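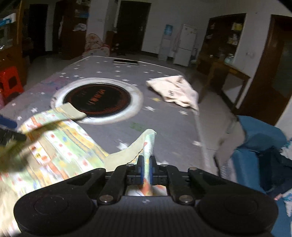

Patterned cloth beside an induction cooktop.

Ploldale Residents' Services
Kitchen Safety and Appliance Renewal
2018-03-13

The Housing Office will begin replacing gas ranges in the Sibiya and Wostano buildings in August. The work covers 40 apartments and is expected to take four weeks. Each household will receive a letter with its assigned date, and an adult must be present when the installer arrives.

Residents are asked to clear the counter on both sides of the range and to empty the cabinet directly beneath it before the appointment. The gas line will be capped the same day. Households that cannot be at home on the assigned date should contact Vendula Mikuš in the Housing Office as soon as the letter is received. Dates may be exchanged between neighbors if both parties notify the office in writing.

Induction cooktops heat only pans with a magnetic base. A limited supply of suitable cookware has been set aside for residents who need it, and request forms are available at the front desk of either building. The office has budgeted over $3000 for this purpose. Requests will be filled in the order received.

Residents are also reminded of the standing rules on kitchen safety. Towels, pot holders and paper goods should be kept off the cooking surface at all times. Range hoods must not be disconnected. Any smoke alarm that chirps should be reported to Dumisani Nkuna in Maintenance.

Karabo Makhubela will lead an evening session on the new controls in the Wostano lounge before the work begins. Seating is limited to 16 and a second session will be added if needed. Residents who use a pacemaker or other implanted device should speak with their physician before the installation and may ask the office for a standard electric range instead.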